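**2025-09-14, Werkstattbuch, Projekt Drevia**

Gegenstand des Eintrags ist die Erprobung des Greifers in beengter Umgebung. Als Versuchsraum dient ein geöffnetes PC-Gehäuse.

- Verfahrweg der Handachse auf 180 mm begrenzt
- Geschwindigkeit auf 35 % reduziert
- Greiferschrauben vor Beginn nachgezogen
- Programmstand: Rodine 208

Die Anfahrt erfolgt schräg von oben. Eine senkrechte Anfahrt wurde verworfen, da die Halteplatte dabei dem Laufwerkskäfig zu nahe kommt. Leitungen im Arbeitsraum sind vor jedem Durchgang zu prüfen; das Kollisionsmodell erfasst sie bislang nicht.
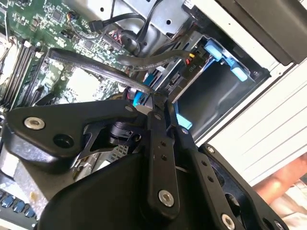
*Abb. 1: Greifer im geöffneten Gehäuse, dahinter Hauptplatine und Stromstecker P10.*

Offen: Kabelverlauf im Modell ergänzen, Nullpunkt der Handachse neu einmessen.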